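Visitors to the Florham workshop's December open day were invited to try a hand-held gripper before watching any machine at work. Borghild Sundqvist, who organised the program, said the order was deliberate.

"People understand a grip once they have made one themselves," she said. Sessions ran for 56 minutes, with four visitors at each bench.

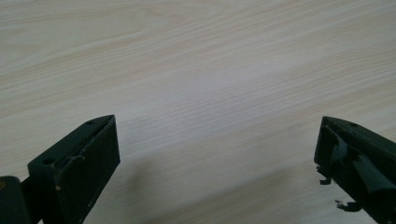

Photo: Annick Cloutier / Florham

Ms Sundqvist said the dark plastic fingers were expected to show their wear. "Scuffs and chips are part of a tool's working life. We record them and carry on."

Asked what visitors found hardest, she named the opening of the fingers. "Most people start too wide. By the third attempt they have usually found their own pace."

The workshop will reopen to the public on a Monday.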